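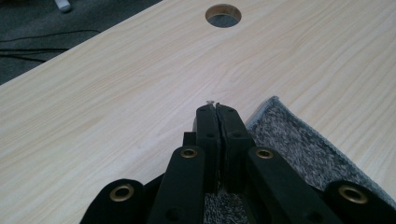

Geetha Ramasamy would have every workstation judged from underneath. A desk, she maintains, may be clear on top and still be badly arranged, and the person who sits at it will find this out the first time a charger must be moved or a plug traced back to its socket.

Chapter 5
Cables, Openings, and the Floor Beneath the Desk

The preceding chapter dealt with the height and depth of work surfaces. The present chapter turns to the routes by which power and data reach them. Students who have completed the exercises on floor plans will already know where the outlets in a room are placed. It remains to bring a cord from the outlet to the equipment without laying it across a walkway or pulling it tight over an edge.

Most office desks sold today have a round opening near the back of the top. The opening is called a grommet hole, and the rim fitted to it is called a grommet. A desk with a light wood-grain laminate top and a single hole of this kind is typical of shared offices and study rooms. The rim protects the cord from the cut edge of the board and gives the opening a finished look. A cap may be supplied as well. Where the cap has been lost, small items such as paper clips will sooner or later fall through to the floor.

Carpet presents its own difficulties. A thin black cable on dark gray carpet is easily overlooked, both by a person moving a chair and by a person cleaning. Loose curves of cable behind a desk do no harm in themselves, provided that they lie outside the path of feet and wheels. They should be gathered when the desk is first set up, and checked again whenever equipment is added or removed.

The study that runs through this chapter was carried out at the Kirgate offices, where 48 desks were moved between two floors. Donal Moriarty prepared the survey of existing cords before the move, and Divya Thomas drew the new layout. Their survey listed 206 separate cords, of which 12 were connected to nothing at either end. The forms they used are reprinted at the end of the chapter and may be copied for class use.

By the end of the chapter, students should be able to draw the cord route for a single desk, choose a suitable opening for it, and prepare a written survey of a small room. Section 5.1 begins with the desk top and the tools needed to measure it. Students will require a tape measure, a pencil, and a flashlight. Those working in pairs should agree beforehand on which of them will record the measurements, and both names should appear on the completed form.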